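Notebook, Friday, February. Bench 2, bun transfer task (steamer to plate and back)

Operator Ruoxi Qiu, logging by me. Sharon Waweru joined after lunch for the label review.

Goal for the day was to close out the bun set in the Dulum collection. Target 800 accepted episodes across all steamer tasks. Count this morning was 171 for buns alone, which is low next to the lid tasks. Buns are slow to reset and deform with handling, so the yield per hour is worse than for anything rigid.

Setup unchanged from last session. Lid off and flat on the table to the left of the pot, plate to the right, four buns. Right arm does the buns, left arm is on the lid. Both arms teleoperated, one operator. Recording starts on the pedal and stops on the pedal.

Grip force limit lowered again. At the old value the fingers left visible dents on the bun after a few cycles, and by the end of a run the object no longer looked like the one at the start. At the new value we get an occasional slip on lift when the bun is taken too high on the dome. Told Ruoxi to go in lower and straight down where the tray wall allows.

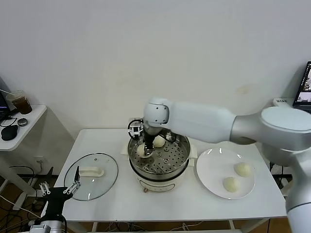 Should slipped grasps be kept in the set?
Keep them if the operator recovers within the same episode and finishes the transfer. Drop them if the bun leaves the table or a hand has to come in. Tag the kept ones "recovery" so they can be weighted separately in training.

Start positions: tray split into four zones, plate likewise. Operator gets the next start from the Szalai sheet and does not choose. Last week's batch was operator's choice and is heavily biased to the front of the tray. The policy trained on it reaches for the front zone even when that zone is empty. Not usable as is, may be salvageable by subsampling.

Tally at end of day: 72 new episodes recorded. Rejections not final, Sharon is still going through them. Main reasons so far:
- pedal released before the gripper was clear of the bun
- wrist camera stream stalled, gap in timestamps
- fingers scraped the tray wall on approach

The stalled stream is the one that worries me. It shows up only on the right wrist and only in long episodes. Reseated the connector at 2 pm and it came back within the hour. Will swap the cable with the left side on Monday's setup and see whether the fault moves. 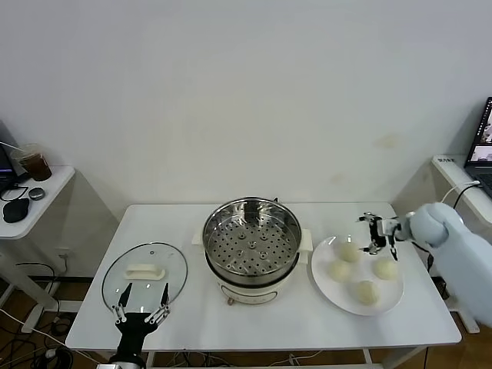 Label review. Plasevero export splits each episode into reach, grasp, lift, carry, place, retreat. Sharon and I disagreed on where "place" ends. She cuts at finger opening, I was cutting at first upward motion of the wrist. Went with hers, it is easier to read off the gripper channel and can be automated. My earlier labels need a pass to match. Script first, then spot check by eye.

Also found that the Hevier converter resamples the gripper channel with linear interpolation. Opening and closing edges come out smeared, which explains the soft grasps we saw in the replay test. Changed to nearest sample. Old exports to be regenerated before anyone trains on them.

To do
- regenerate exports with fixed converter
- relabel "place" boundaries on my batch
- cable swap, right wrist
- fresh buns, same size if possible
- lid-on episodes still missing from the held-out set, ask Ruoxi for a short run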